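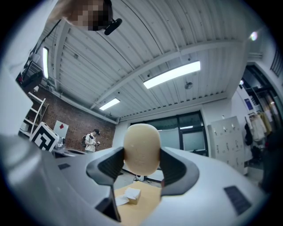
Wrapping Small Things in Paper: Our Packing Table Project
Student project report, Anomwood workshop course, March

Why we chose packing

Our group wanted a subject that everybody has at home and hardly ever thinks about, and we ended up with paper. More exactly, we wanted to know how much of it you need to pack a small rounded thing into a small box so that it stays put. Anyone who has moved house knows the problem! Square things look after themselves, but rounded ones roll off, turn over in the box and slip out of the wrapping just as you reach for the tape.

We named our three methods so that we could talk about them quickly. Narine is a flat sheet folded over twice, like an envelope. Girkia is a sheet crumpled into a nest with the object pushed into the middle. Từ, our favourite by a long way, is a mix of the two: a folded sheet on the outside and a crumpled one underneath.

How we worked

We did 60 packings, 20 for each method. Every packing began with the object on the bare tabletop and ended with the box closed. After that we tipped the box on each of its sides and listened for movement (a very satisfying test, and a quiet room helps a lot). If we heard a knock, the packing was marked as a fail.

We went through 317 sheets in all, counting practice rounds and torn ones, and we reused whatever we could flatten out again.

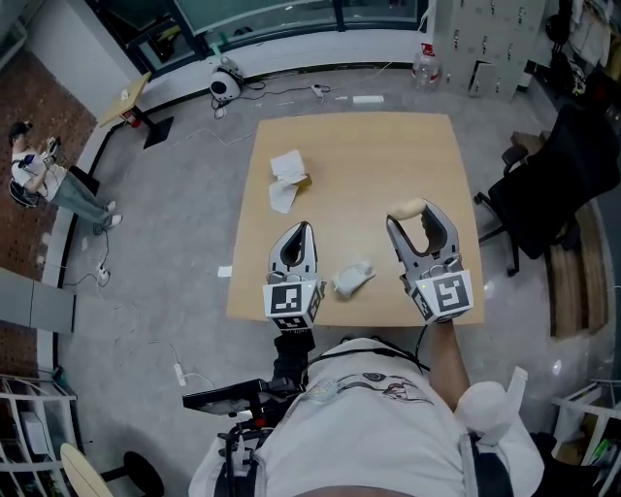

Keeping the table in order turned out to be a bigger part of the job than we had planned. Used paper spreads quickly, and a box can vanish under it. By the second session we had agreed to push the spare paper to the far side and keep the middle clear for wrapping – a small change, but we were much calmer after it.

What we found

Narine was the fastest and used the least paper, but 3 of its packings came open before the box was shut, and several more knocked when tipped. Girkia held the object well and took up a lot of room, so the lid sometimes had to be pressed down. Từ was slow at first. Once we had the order right (crumpled sheet in first, then the folded one round the object) it gave us the quietest boxes of all, and we were delighted.

What we would change

We would like to try softer paper, and a box one size up for Girkia. We would also write down the time for each packing from the first round. We only started doing that halfway through, so our speed notes for Narine are thinner than the rest.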